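The Big Stuffed Animal Clear-Out

Last updated: November

So we finally did it! All the plush toys came down from the attic, out of the closets and out from under the beds, and they've been picked over, brushed and sorted over one very long Sunday. My favorite comes first, and I'll add more as I get to them.

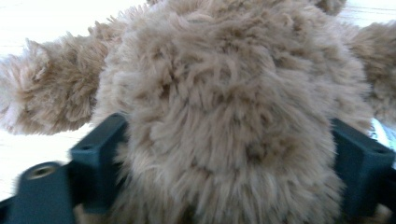
The shaggy tan one, from the back. Look at all that fur!

I have a real soft spot for this fellow. The curls go every which way, and there's a darker, warmer brown down in the tufts that you don't notice until you get up close. We call him Maihi (my niece picked the name years ago and it stuck). He's on the keep pile and he's staying there, whatever anyone says about shelf space.

A few people have asked how I clean the long-haired ones. I use a wide-tooth comb and start at the tips, a little bit at a time, holding the fur near the base so it doesn't pull. Rhiannon Lewis swears by a pet slicker brush, and she's done far more of these than I have, but I'm a bit scared of it on the older toys - I've already made one bald patch on a poor lamb and I don't want another. For dust I go over them with the vacuum on low with an old stocking over the nozzle. If a label says surface wash only, believe it!!

Everything that isn't a keeper is going to the toy sale in Dremton. Shigeru Nagano is taking the boxes over in his van, so if you have anything to add, bring it by my place before 2 in the afternoon. Clean toys only please, and check the seams first. Last year's sale raised $350 and I'd love to see us beat it.

Still to come on this page: the bears, the long-eared rabbits, and the lamb (from her good side). The bears are taking me forever - I keep stopping to sew noses back on.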